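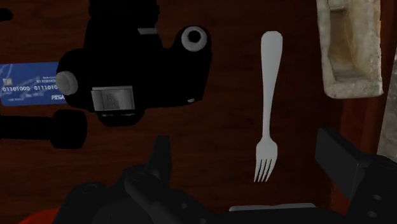
House Rules for a Simulated Tabletop: Final Report of the Rallov Student Project
November 2020

When our group first sat down to plan this project we thought we would be spending the year on grasping. We had a simulated two-finger gripper, a tabletop to put things on, and a big folder of household objects, and we were all very eager to see things get picked up. What we ended up writing, and what this report is mainly about, is a set of house rules for how a test run should be set up, logged and reported. It was slower work than we expected, and we grew quite fond of it!

The trouble began in August, when two of us compared results from what we believed was the same test. One had a dim light setting and the other had the default one. One had let objects overlap and the other had spread them out nicely. Neither of us had written any of this down, so there was nothing to do but throw both sets away and start over (with cookies, which helped).

Our rules borrow their general shape from the lab handbook at Zillau, where our course is taught, and we have tried to keep them short enough that a tired person will still follow them.

Rule 1. Write the settings down before the run starts. Lighting level, camera position, object list and random seed all go in the log. A run with no log entry is not reported, however good it looks.

Rule 2. Keep the hard layouts. A card lying partly under a camera, or a black object on dark wood, is the kind of thing a real table has on it. We do not delete a layout after seeing the result.

Rule 3. Decide in advance what a success is. Ours is lifted clear of the surface, held for the full waiting period, and no other object pushed off the table. We argued about that last part for two whole meetings.

Rule 4. No real personal details on any object. Cards, letters and labels carry made-up text and numbers only. We know it is a simulation, but images get shared, and we would like the habit to be in place before anyone here works with a real camera.

Rule 5. Set the force limit for the most delicate thing on the table and leave it there. It is tempting to raise it for one stubborn fork and then forget.

Rule 6. Report every run, including the ones that crashed.

We planned 3000 runs and logged 2000 before the machine time ran out. Of those, 1364 met our definition of a success. The remainder are all in the appendix with their settings, and we would gladly have them picked over by next year's group. Very dim layouts took up a lot of our discussion, and we still disagree on whether they should be scored separately. For now they are scored together with everything else and marked in the log.

If we were starting again we would write Rule 3 first, and we would have someone outside the group read the rules aloud and try to follow them. We did this only at the very end, with a friend from the Ruppert workshop course, and it took her 20 minutes to find a gap in Rule 1. We had forgotten to ask for the software version. It has been added to the log sheet.

20 shares | 3 comments

Comments

benchtop_fan: Really enjoyed this. Does Rule 5 mean you never test heavy objects at all?

rallov_team: Thank you! We do, but they get a table of their own with a separate limit, noted in the log.

mittens88: Please score the dim ones separately. We had the same argument on our project and still regret lumping them in.

Related reports
Rarneo: A Shared Log Sheet for Student Robot Projects
Ruppert Workshop Safety Cards, Second Edition
Choosing Objects for Tabletop Tests
Zillau Lab Handbook: Notes for New Groups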